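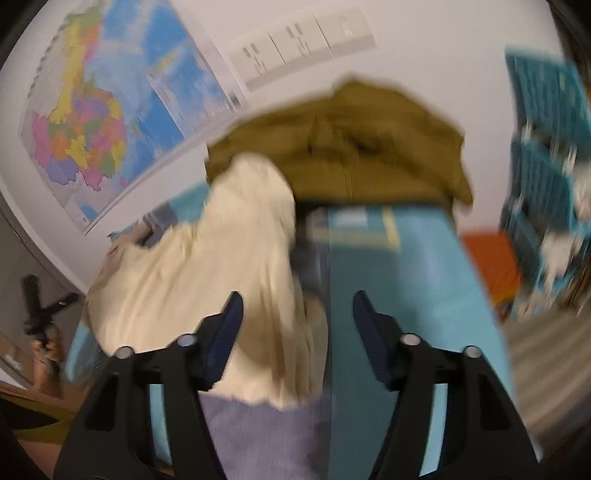 Soft items in a pile, October.

Notebook, restorative block, October

Carried on with the supported-hold timings for the Plandico sequence. Studio at 21 when I opened up, heating off by the second set. Same order as last time: reclined butterfly, supported child's pose, side-lying twist, legs up the wall. Each pose held with full props, then repeated with the bolster taken down one height.

The Kitis bolster is still the better one for the butterfly. It keeps its shape under the lower back and the head end doesn't roll. The Dultden is softer and sinks during the hold, so the chin starts to lift towards the end. A folded blanket under the skull fixes that but adds a step to the set-up, and I want the set-up short. Marked the Dultden for child's pose only, where the sinking does no harm.

Breath count. Paced exhale through the first hold, unpaced in the second. Total logged for the block is 1,362 breaths across all sets, counted on the clicker. I don't trust the clicker in the twist – the hand is under the body on one side and I missed presses. Left the figure in but flagged it. For the next block use the audio marker and count back from the recording.

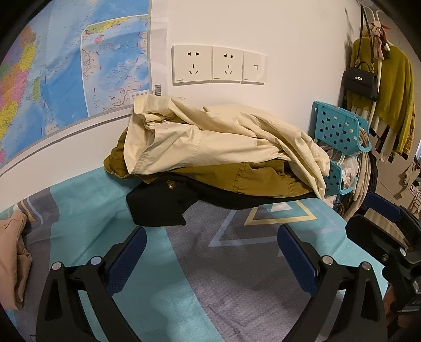 Legs up the wall needs the mat turned short side in. With the long side in, the hips drift away from the skirting during the hold and the hamstrings start working again, which defeats the pose. A strap above the knees, two fingers slack, stopped the thighs falling outward. Tried it without the strap for comparison and the groin was tight on standing.

Transitions are the weak part. Coming out of the twist into the wall pose took 160 seconds with all the props moved, far too long after a quiet hold. Cut it by stacking the blankets at the wall end before the start and leaving the bolster where it lies. Repeat timing not done yet.

Norðdahl eye pillows: the filling has shifted to one end in 2 of the set. Shake out before use and store flat. If they clump again, open the seam and refill with less.

Chi-kung opening: dropped the third round of arm circles. Shoulders were warm enough after two and the extra round pushed the first hold late. Kept the standing shake. Weight in the heels, knees soft, jaw loose. The cue about "sinking the tailbone" produces tucking, so replaced it with "let the back of the pelvis get heavy".

To do:
Re-run the twist with the audio marker.
Time the wall transition with blankets pre-stacked.
Test the Dultden in child's pose at the lower height.
Wash the 3 grey bolster covers, cool, no softener.
Copy the revised order into the Plandico sheet and strike the old one.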